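The Quiet Ones Get Me Every Time

A Week of Small Films, a Bad Cold and One Very Good Ending

11 January 2025

I had big plans for the first week of January. I was going to clean out the hall closet, learn to make a decent pie crust and finally return the ladder I borrowed from next door last summer. Then I woke up with a cold that settled in my chest like a houseguest, and all of that went out the window. I watched movies instead. Lots of them! On the couch, under the ugly blanket, with a box of tissues and a cat who wouldn't move her feet.

My rule was that I couldn't pick anything I'd already seen. I break that rule every winter (there's a certain Christmas-in-a-submarine picture I will defend to my grave), but this time I stuck to it. I also wanted to stay away from anything with a budget you could see from space. So I went digging through the list I keep on the back of an old calendar, where I write down titles people mention to me at parties, and I came up with three I could find: Hadia, Tindari and Orakzai. Two are named for people and one for a place, and until this week I couldn't have told you which was which.

Hadia came first. It's about a woman who fixes pianos for a living and hasn't played one in front of anybody since she was a teenager. She drives from town to town in a van with a bad heater, and she eats a lot of gas station sandwiches, and for the first half hour that is pretty much the whole movie. I loved it. I could have watched her take apart hammers and felts all night. She talks to the pianos a little, under her breath, and the script never makes a big cute thing out of it.

Then a brother shows up. I won't spoil what he wants, but you'll guess, and you'll guess early. From there it turns into the kind of family drama where people stand in kitchens and say exactly what they mean in full sentences, and I don't know any families like that. Mine communicates by slamming the dishwasher. The lead actress keeps it afloat, though. There's a scene where she's listening to a voicemail and her whole face just slowly closes up, like someone going through a house turning off lights, and I rewound it twice.

My one real complaint is the music. If your movie is about a person who won't play the piano, maybe don't have somebody else playing the piano over every single scene? By the end I had stopped hearing it, and then the big moment came and I almost missed that it was supposed to be big.

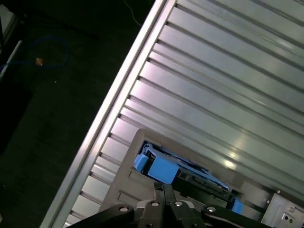
6 min read

Tindari I watched the next night, with soup. A retired ferry pilot goes to the Sicilian coast to scatter her sister's ashes, loses the ashes (yes, really) and spends the rest of the movie trying to get them back without telling her nieces. It sounds like a farce and the first act plays like one. There's a bit with a hotel safe that had me laughing so hard I scared the cat off my feet at last.

What surprised me is how angry the movie gets. This woman did not like her sister! She's been carrying around a grudge for forty years and now she's lost the only person she could have had it out with, and then she's lost her all over again at a bus station. There's a long walk up a hill toward the end, hardly any talking, just sandals on stone and wind, and I found myself leaning forward with my spoon in the air. I called my own sister afterward. She didn't pick up, but I left a nice message.

It does sag in the middle. There's a subplot with a young photographer that never goes anywhere, and I got the feeling a longer version of it was left on the floor somewhere. He turns up, he's charming, he borrows a scooter and that's the last we hear of him. I'd have traded all of his scenes for five more minutes with the hotel manager, who gets the best lines in the picture and says every one of them while looking at something else.

So that left Orakzai, the one I knew the least about. I'd written it down with two exclamation points and no other information, which was very helpful of me. It's a chess movie, sort of. An old man runs a repair stall in a market, radios mostly, and every evening he plays one game against whoever sits down. Only one move gets shown from most of the games. You see a hand, a piece, a look, and you have to work out the rest for yourself. I don't play chess. I know how the horse goes. It didn't matter one bit.

The whole thing takes place over 22 evenings, and the movie puts the number of each one up on the screen in small white letters. I thought that would drive me nuts. Instead I started dreading it, because somewhere past the halfway point you begin to understand that the old man is counting down to something, and then every new number lands like a knock at the door. By 20 I had both hands over my mouth.

The ending is one of the best I've seen in ages, and I'm not going to say a word about it except that it's over faster than you want it to be and that I sat through the whole credits, right down to the logo for Kellatent, the tiny company that put the thing out. They deserve a fruit basket.

It runs exactly 100 minutes, by the way. I checked, as I've been worn down lately by movies that think three hours is a personality. You can make dinner, watch this and still be in bed at a reasonable time, staring at the ceiling.

If you only have room for one, make it Orakzai. If you have room for two, add Tindari and go refill your drink when the photographer shows up. Hadia I'd save for a rainy afternoon when you don't mind folding laundry through the kitchen speeches, but please put the socks down for the voicemail scene.

A couple of people have asked how I find this stuff, and the answer is dull: I ask everyone. I ask the woman who cuts my hair. I asked the dental hygienist while her hands were in my mouth, and she gave me Tindari, so there you go. The calendar has roughly 200 titles on it by now, a few of them in handwriting I can't read anymore, including one that is either a Danish thriller or a recipe for beans.

The cold is mostly gone. The ladder is still in my garage. I've got a western lined up for tonight, black and white, and all I wrote next to it was "horse is great."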